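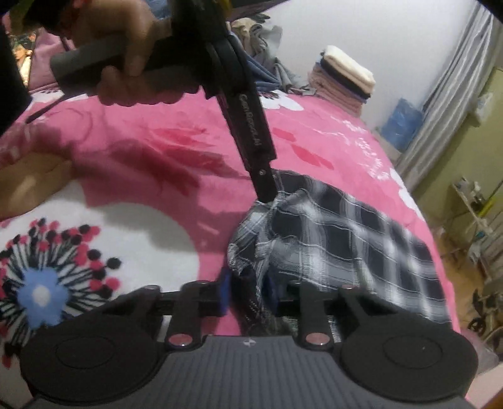

Workshop > Notebooks > Textiles and Bedding

11 September 2024

Carried on with the folding trials on the bed. Pink flowered blanket as the base layer again, black, white and grey checked cloth on top. The blanket has a plush pile and grips whatever is put on it, so a fold stays where it is left. It also drags. If the cloth is pulled sideways the blanket comes too and rucks up at that end, and then everything has to be smoothed out before the next go.

The checks are useful. Lining up the thin white lines at the edge gives a straight first fold without measuring. On the plain cloth from the Trurholm bundle we were guessing, and most of those folds came out skewed.

Method for now: lift, shake once, lay flat, square up the near edge, fold in half, half again, then thirds. Thirds are still poor. The last one bulges on the closed side – pressing it down with a flat hand helps a bit, but it lifts again on the way to the shelf.

Target is 20 folds per cloth, 4 cloths in the set. Stopped early on the checked one, will finish it next session and write up the numbers then.

To do:
Try the cotton sheet from Çetinkaya under the cloth in place of the blanket.
Wash the Eltmont towels before use, they shed everywhere in June.
Relabel shelf 29, it still says curtains.
Ask Ladevham stores whether order 314 included pillowcases.

4 comments | 0 shares

Recent entries
Fitted sheets, second attempt
Towels: rolling or folding
Shelf list for the linen cupboard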